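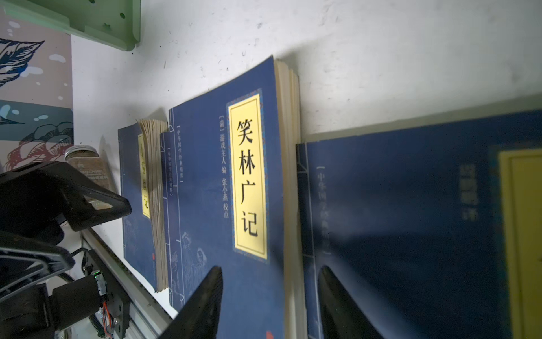 The gripper at the blue books, 笑林广记 in the middle.

Aurel Buzatu had said the arm would be shelving books by Christmas, and when I pulled into his driveway on 29 January 2024 he said it would be shelving them by dinner. I had brought a salad. I put it in the fridge and followed him out to the garage without much hope.

"You've got your face on," he said.

"It's the only one I brought."

The arm was bolted to its rail at the end of the bench, black and bony, with its wires showing. He had named it Sisivham, after a town in a dream he'd had, and he used the whole name every time, the way people do with show dogs. The old one, Hondura, was in a box under the bench. Hondura had been going to sort the recycling.

"What's it cost you so far?" I asked.

"That's a very small way of looking at it."

"Aurel."

"1,674 dollars," he said. "But that includes the chair."

The books had come from the woman two doors down, who taught Chinese at the high school until May and then moved to her daughter's and couldn't take everything. Aurel couldn't read a character of them. He liked that they were all got up in the same blue, with the yellow labels, because he thought matching covers would be hard for the machine and he wanted it to be hard. I could read them a little, thanks to four years of night classes and a marriage that didn't last as long. The one he'd put in front of the fingers was a book of jokes. Very old jokes, mostly about doctors and misers.

"Jokes!" He was delighted. "Sisivham, you've got the jokes."

Sisivham had its two fingers spread either side of the pages and did nothing.

"Is it thinking?" I said.

"It's planning."

"What's the difference?"

He typed something. He had a program from an outfit called Flikance, downloaded for nothing, and a notebook where he wrote down every attempt. I looked over his shoulder. The last line said 148, and beside it, in pencil, "nearly."

"Nearly what?"

"It touched it."

I have known Aurel since we were both apprentices at the tram depot, and in that time he has nearly had a boat, nearly imported a cheese, and nearly married my cousin. I've been fond of him through all of it. But I had also driven 376 kilometres, and I had a fair idea what my evening was going to be. I took the good chair, as it had been paid for.

"The trouble with paperbacks is the pages," he said. "They give. You squeeze and they go somewhere else. A hardcover, I'd have been finished in November."

"Then use a hardcover."

"She didn't leave me hardcovers."

He pressed a key. The motor made a noise like someone clearing their throat in church, and the fingers began to come together, so slowly that I looked away at the wall and back again to be sure. They met the pages. The pages bent, as he'd said they would. The book rose by the thickness of a coin, maybe 2, and Aurel put his hand on my sleeve without looking at me.

"Don't say anything," he whispered.

I wasn't going to. It hung there. I noticed I was leaning forward, and I was annoyed about it.

Then it slid out and sat down where it had been, quite gently.

"That's up," said Aurel. "You saw that. That was up."

"It came down again."

"I'm not writing down, I'm writing up." He found the pencil. "Read me one of the jokes while it resets."

I reached in and took the book off the bench with my own hand, and he gave me a look, and I opened it somewhere near the middle and started to work out the first line.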